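About Us

Hi, I'm Despina Triantafyllou, and Tirkcombe is my shop! We make and pack little fabric pouches, the drawstring kind, and we've been at it for 12 years now. If you've ever bought a bar of soap or a pair of earrings in a small shop and it came in a soft bag with a cord at the top, there's a chance it went across one of our tables first.

I never planned on bags. I was sewing aprons in my sister's spare bedroom and had a heap of offcuts I couldn't stand to throw out, so I ran a channel along the top, pulled some cord through and gave them away with every order. Then people started writing in to ask if they could buy the bag without the apron. (I was a little hurt. I got over it.) By that November I was cutting up good fabric on purpose, and the aprons were done.

Our first big customer was Cuypers, a tea seller who wanted a plain pouch with no logo and a cord that wouldn't fray. It took me 53 tries to find a cord I liked. Some were too slick and the knot slid right out, and some left fuzz all over the fabric. The one we picked is the one we still use on everything we sew, and I keep a drawer of the rejects because I just know one of them will come in handy someday.

These days there are five of us. Two sew, one cuts, and the rest of us do whatever needs doing, which usually means pressing, turning bags right side out, threading cords and packing boxes. We moved out of the spare bedroom a long time ago and into a unit at Prerkport with a proper hard floor, so dropped pins are easy to find. Coffee goes on at 7:30 and the radio goes on after that, and whoever gets in first picks the station!

We sell pouches in four sizes. The smallest fits a ring, and the biggest, the Sakora, will hold a pair of shoes if you're not wearing boots. I named it after a beach I liked and I'm still not sure I spelled it right. Beige is our best seller by a mile. I keep trying to get people excited about mustard, and I'll keep trying.

We pack by hand. Each pouch gets laid on the table and smoothed out, and we look over the seams before the cord gets tucked in. I like doing this part myself when I can, usually late in the afternoon when the phone has quit ringing.

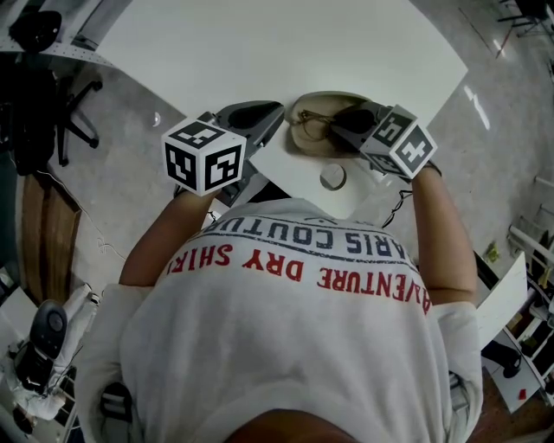
Can I wash one of your pouches?
Cold water on a gentle cycle is fine for all of our fabrics. Tie the cord in a loose bow first so it doesn't slip out of the channel, and let the pouch dry flat. If the cord comes out anyway, clip a safety pin to one end and work it back through.

We're happy to do small orders, odd sizes and strange requests (we once made a set for a man's collection of doorknobs). Send us a note with the size you need and what's going inside, and I'll write back myself, usually before lunch. If you're near Prerkport and want to feel the fabrics first, let me know you're coming and I'll get the swatches out for you.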